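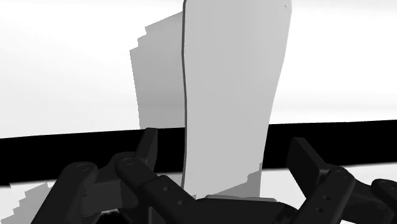

April, open day at Clevcombe, written up the same evening with sore feet. We had the bedroom sim on the big screen from 10 until the tea ran out, with groups of 12 coming through in whatever order the corridor delivered them. Everything ran from the Plomora build, the one I swore last month I would not show to the public. The first remark of the day was about the shadows. On the gripper view they have stair-stepped edges, and on a monitor you can pretend not to notice, but the screen in the demo room is the size of a garage door and the shadow behind the grey panel looked like something knitted from a chart. A boy in the front row asked if it was Minecraft. His mother told him not to be rude. I said the shadow map was set low to keep the frame rate up, which went over as well as you would expect.

Note for next time: raise the shadow resolution on the close-up view only. The wide view can stay as it is.

Ran the canned episode first, then the live one. Counter on the control machine said 587 when we opened and 1,057 when I shut it down, so the reset loop had been left going between groups and was saving the lot. Most of those will be rubbish with nobody at the controls. They need to come out of the folder before anyone trains on it by accident. I have put a note on the machine in red pen, and also here, in the expectation that one of the two gets read.

The Femetti lot turned up at 11, early, and stood at the back with folded arms. Their question was whether the gripper linkages move as a proper closed chain or whether we drive the joints separately and hope. Answer: separately, and hope. I dressed it up a bit. They wanted to see the fingers slowly opened and shut at quarter speed, so we did that for a good ten minutes while a family with a pushchair waited for something to happen. To be fair it was the most useful ten minutes of the day. At quarter speed the right finger lags the left by a visible amount, and I had been blaming the contact settings for that since February. Check the mimic gains on the right side.

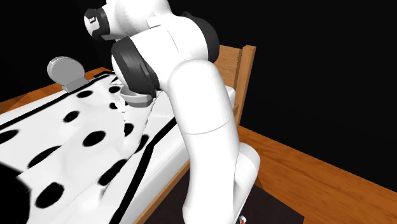 Bedroom sim from the side view, arm leaning in over the spotted sheet.

The sheet was the success of the day, annoyingly, given that it took one afternoon and the arm took most of a year. The dots do earn their keep: with plain white you can't tell on a projector whether the cloth is moving at all, and with dots even the back row can follow a fold. Several people asked where we bought it. One wanted to know who sleeps there. There was also a long discussion by the door about whether the robot was making the bed or had just got out of it, which I stayed out of.

Other questions, written down before I forget them:

Why is it night? (It is not night. There is no room. We never built walls, so past the headboard it is black.) Asked by nearly every group. Put a wall in, or a cheap grey backdrop at least.

What is the grey thing on the far side of the bed? I told one group a lamp and another a mushroom, having failed to look it up. Check the asset list.

Does it know it is a bed? No.

Could it do duvet covers? I said we were working on it. We are not working on it.

The group over from Lagos came in at 2 and were by some distance the best prepared. They had read the Plomora notes, including the part at the end that I had assumed was safe. They asked how cloth friction was chosen and I had to admit it was chosen by fiddling until the sheet stopped sliding onto the floor. They do theirs from a tilt test with real fabric on a board, and have offered to send the method. Accept this. Also send them the scene file as promised, with the rude comments taken out of the config first.

Faults on the day: one crash, during the live episode, naturally. Restarted in under a minute by talking over it. The side camera reset itself to the default position twice and gave us a fine view of floorboards. Mouse battery went at three.

To do: clear the junk episodes, right finger gains, shadows, wall, find out about the mushroom. Return the extension lead to the print room, who have asked.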